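Filed under: Open Data > Community Datasets
Updated October · 3 comments · 11 shares

Skoddale Laundromat Prices: README

What you've got
One CSV, 747 rows, each row a coin or card washer in the Skoddale and Rivside areas. 716 have a price. The rest have a handwritten sign saying "ask", and I did, and I'd like that afternoon back.

Columns
shop, suburb, load_kg, price_cents, dryer_mins, notes

The notes column is free text and occasionally bitter. Please don't run sentiment analysis on it.

Known problems
- Nyberg Street changed its prices halfway through collection. Both sets are in, flagged "old" and "new".
- 73 rows give load size as "large". Large what, the sign didn't say.
- Colour-coded machines at Illier are recorded by colour. Grey and silver are probably the same thing. 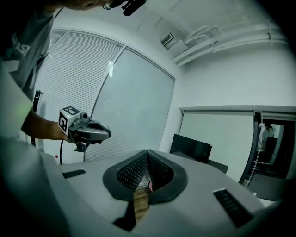
Prices are in cents so that everyone can stop arguing about rounding. Dryer minutes are as advertised, a figure best treated as aspirational.

Licence
CC BY 4.0. Corrections welcome through the issues tab, preferably with a receipt.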